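Unit 7: Assessing a Hand-Held Gripper Kit Before Purchase
Course handout, Applied Automation 2
Prepared by Réka Vida and Norbert Mészáros
Version of 10/10/2023

Read before the practical. Bring a printed copy and something to write with. The marking sheet is separate and will be handed out at the start of the session.

7.1 What this unit covers

In Unit 6 we looked at robot arms sold as complete cells. This unit deals with a smaller kind of product: the hand-held gripper kit, which a person carries and uses to record how a task is done. The recordings are then used to train a policy for an arm fitted with the same type of fingers.

The product we use as our case is the Trevlow kit, supplied by Fitero. You are asked to review it as a buyer would. You do not have to train anything in this unit. That comes in Unit 9.

By the end you should be able to read a supplier's offer line by line, plan a short trial, and write a recommendation that someone in purchasing can act on.

7.2 The offer

Fitero sells the kit in two forms. The base form has one gripper, one wide-angle camera, a mounting plate and a licence for the recording software. The paired form has two of everything and a shared timing unit. Our course has the base form on loan for the length of the term.

The price quoted to us was 4000 euros for the base form, without tax. It includes 3 sets of finger pads. It does not include a memory card, a carrying case or any on-site training. The support contract is charged by the year and is optional, but the recording software only receives updates while a contract is running. Several students missed this last year. It is in the small print on the second page of the offer and it changes the cost over the life of the kit a good deal.

Points to pull out of any offer of this type:

- what is in the box and what is extra
- how long the licence lasts, and what happens to your recordings when it ends
- which arms the fingers will fit
- the price and delivery time of wearing parts
- who owns data that has been uploaded to the supplier's service

On the last point, the Fitero terms say that recordings stay with the customer. The terms from Purow, the other supplier we asked, did not mention it. Verna Mahmoud wrote to them in February and the reply is in the course folder.

7.3 Build and handling

The gripper weighs 820 g -- no, see the correction on the course page: the figure in the older handout was for the unit without its camera. Weigh it yourselves and write down what you get.

The trigger has a long travel. Small hands can close the fingers fully but may find it tiring. Kinga Sipos ran the trial with last year's group, and her notes say that grip quality fell off towards the end of long sessions, mainly with people who held the tool by the rear of the handle. Hold it close to the trigger, with the wrist straight.

The finger pads are soft and pick up dust. Wipe them between objects. A pad that has gone shiny should be changed before you start, and the change written in the log.

The mounting plate takes four screws. Use the short ones. The long ones belong to the arm bracket and will mark the plate.

7.4 The camera

The lens is very wide. This is a selling point in the brochure, and it is useful: the object, the surface under it and a good part of the room are all recorded, so the software has plenty of fixed points to work out where the gripper is. There are costs too.

Straight lines bend, most strongly near the rim of the picture. Upright things can look as though they are leaning. Distances are hard to judge by eye. The useful picture is a circle with black around it, so part of the sensor is doing nothing.

Bright windows or roof glass are a second matter. The brochure gives no limit for light level. In your trial, record at least one set with strong daylight in view and one without, and compare how often tracking is lost.

The third is privacy. A wide view takes in people, desks and screens. Before recording in a shared room, tell the people in it, and get agreement in writing from anyone who is likely to be seen. Ifeoma Onyeka holds the forms.

7.5 Planning the trial

Work in pairs. One person holds the gripper, the other keeps the log. Swap halfway. Each pair records 100 attempts, split evenly between two tasks of your own choice. Keep the tasks plain: pick up an object and put it down at another point, or move it into a container. Do not choose anything with liquid.

Choose objects that differ in shape and surface. A shiny metallic cup and a capped tube make a good pair, as one tests how the software copes with reflections and the other has to be picked up lying down. A patterned cloth gives the tracker more to follow than a bare white top, so note what your surface is. If you change it, start a new set.

For each attempt, the log should show:

- attempt number
- object and start position
- whether the tracker reported a loss
- whether the task was completed
- anything that got in the way

Look at the view from the tool before you record. Check what else is in it besides your objects: cables, straps, hands, a device held near the table edge. Any of these may stay in or be moved, but they must be the same for the whole set or be noted in the log. 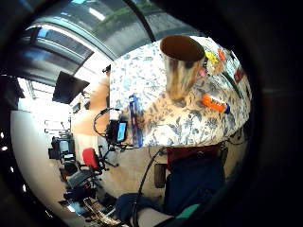
7.6 Working out the results

Give the completion rate for each task separately. Then give the share of attempts that can be used for training, meaning that the task was completed and tracking held throughout. Last year's best pair had 82 usable attempts. That number is given so you can see whether yours is in a sensible range, and you will not lose marks for a lower one if the log explains it.

Do not leave out failed attempts. Do not repeat an attempt under the same number.

If you compare the kit with the Chávez glove, which some of you used in Unit 4, remember that the two record different things. The glove gives joint angles for the hand. The gripper gives its own path and how far the fingers are open. A table with both in one column will be sent back.

7.7 The written review

Two pages at most, plus the log as an appendix. Use these headings: Offer, Handling, Camera and tracking, Trial results, Running costs, Recommendation.

The recommendation must be one of three: buy, buy with conditions, or do not buy. If you set conditions, state who would have to meet them and by when. Write for a reader who has not seen the kit and will not be using it.

Cost figures should cover the kit, the support contract and spare finger pads. Show the sums.

7.8 Booking and return

The kit is booked through Norbert. Charge the battery before you bring it back, copy your recordings off the card, and put the used pads in the bag marked for them. Faults go in the red book, with the attempt number if there is one.

Reading for next time: sections 2 and 5 of the Trevlow user manual, and the sample licence in the course folder.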